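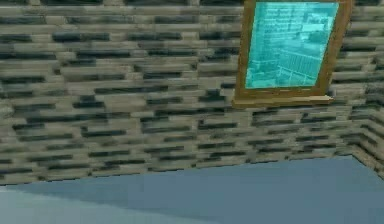

Femlow LAN Night: Station Check, May 9, 2019

Thanks so much to everyone who came early to help us get ready for the Pirnomia team matches!

Power strips: OK. All 20 stations are on their own strips now, a big step up from April.

Headsets: 2 need new ear pads. Still fine to play on, just a bit scratchy.

Cables taped down: Mostly. The run behind station 4 keeps lifting, so please step over it.

Game client: Updated everywhere except station 23, the spare (it was still downloading when we went for pizza).

Fire exit: Clear. Please keep your bags out of it!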